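**Wäschenetz Linareck, feine Masche** – Artikelgruppe Textilpflege, Stand 20.5.26

Das Linareck ist ein Schutznetz für empfindliche Textilien in der Haushaltswaschmaschine. Die Wirkware ist offenmaschig und formstabil. Der Verschluss liegt in einer genähten Abdeckung und schlägt während des Schleuderns nicht gegen die Trommel.

### Lieferung

Der Versand erfolgt im Karton über das Lager Bresteck. Einzelbestellungen ab 12 Stück werden zusammengefasst. Umkarton vor der Rückgabe vollständig leeren; lose Netze werden leicht übersehen.

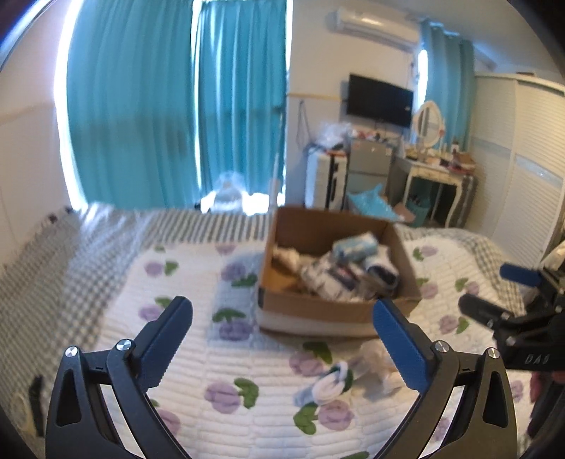 Vaněk merkt dazu an, die Netze sollten vor dem ersten Gebrauch einmal ohne Füllung bei 30 °C gewaschen werden, sonst fusselt die Schnittkante am Saum. Der Hinweis ist in die Pflegeanleitung übernommen.

### Technische Daten

| Merkmal | Wert |
|---|---|
| Material | Polyester, gewirkt |
| Farbe | Creme |
| Waschtemperatur | max. 60 °C |
| Trockner | nein |
| Bestand Bresteck | 1.157 Stück |
| Garantie | 2 Jahre |

### Anwendung

- Netz höchstens zu zwei Dritteln füllen. Bei dichter Packung bleibt Waschmittel im Gewebe zurück.
- Haken und Bügel vor dem Einlegen schließen. Teile mit offenem Klettband getrennt waschen.
- Nach dem Waschgang entleeren und hängend trocknen – nicht auf dem Heizkörper.
- Zur Lagerung genügt lockeres Zusammenlegen. Die Masche nimmt dabei keine bleibenden Falten an. 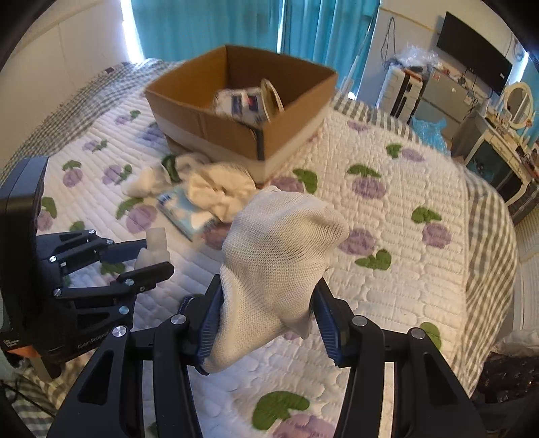 ### Zubehör und Ersatz

Ersatzschieber von Caltow passen ab der Fertigung September. Für ältere Netze ist der Schieber nicht einzeln erhältlich. Die Packung enthält fast 20 Schieber; die genaue Zahl schwankt je nach Abfüllung. Bestellung nur über den Fachhandel.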